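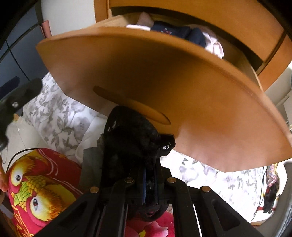

Drawer task, right-hand tool, fingers closed at the handle slot. Clothes in.

March 2020, Lanthorpe bench notes (Urmas)

Hand demos for the drawer, second batch. 11 takes kept, 3 binned. Binned ones all mine: I rush the last bit of the push and the wrist rolls.

- closed fingers on the lower edge of the slot, then lean. Much steadier than pinching the edge of the panel like we did in January
- slot runs diagonal in view when the wrist is tilted. Fine, but keep the tilt the same from start to finsh or the replay hunts for it
- left tool: keep it out of the way till the drawer is shut. Still creeping in on my takes
- curved front so contact point wanders. Try 6 takes starting further along the slot

Replay on the Gralari arm: slow but got there twice, third go it stopped short and sat pushing. Force limit? Rajput settings still loaded from the cupboard job I think. Check before blaming the demos.

Log for take 9 is over 820 MB, why. Trim the idle at the front, everbody is waiting too long before moving.

Org wants to try the same thing by remote from Grindholm. Lag will be bad. Do the hand set first, then see.

Screws on the tool: nip up before next batch.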